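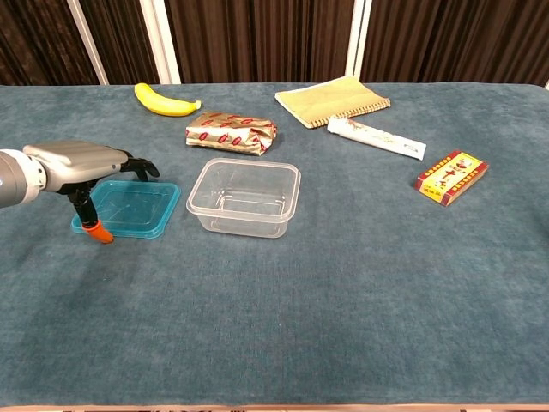
*Category: Amateur robotics › Shared workshop builds*

**Brolow** is a tabletop robot arm assembled in the Maltier shared workshop by Lawal Akinola and Ernő Kerekes. It is intended to pick up and sort small household items, and has been described by its builders as a "kitchen helper", a label that other members of the workshop have disputed. The arm has been in occasional use there from April 2022.

## Design

The arm is silver-grey, with ribbed housings and a boxy gripper carrying black fingers. At least one finger ends in an orange rubbery tip. Akinola bought the arm second-hand and did most of the work on the wiring and the control program. Kerekes made the finger mounts, which have been replaced more often than any other part.

Objects are laid out on a blue-grey cloth in front of a brown curtain. The builders say that the cloth stops things sliding. Critics have replied that few kitchens have a fuzzy worktop, and that results obtained on one say little about tiles or steel.

## Test objects

The usual set includes a clear food tub, a see-through turquoise lid, a banana, a spiral-bound notebook and a package in gold foil printed with red lips. Small boxes and tubes are added from whatever is in the workshop. Clear plastic is regarded as the hardest material for the arm's vision software, as the cloth shows through it and the edges are easily lost in bright highlights.

The lid task is the one most often quoted. The arm must take the lid by its rim, lift it and set it on the tub. No published trial has required the lid to be pressed shut, although the project's notes file the task under "closing containers".

## Claims and criticism

In a note dated Tuesday, June 14, 2022, the builders reported 1472 attempted grasps, and a run of 100 in which the arm dropped an item only 10 times. The note does not say which items were used in that run, or whether failed attempts to get hold of something were counted as drops. A later version added that 400 of the attempts had been made with the lid, without giving a separate result for it.

Etisent, a hobby newsletter, called the figures "cheerful" and asked for the full log. Akinola supplied part of it. Kerekes has since said that the first batch of attempts was started and stopped by hand, and that the person at the keyboard sometimes moved an object back into reach. It remains unclear how many of the grasps would stand if those were taken out.

The claim that Brolow could be copied by a beginner over a few weekends is also doubtful. The only known attempt, by the Thongsuk repair club, was given up before the gripper had been fitted.

## See also

- Gripper
- Pick and place
- Shared workshop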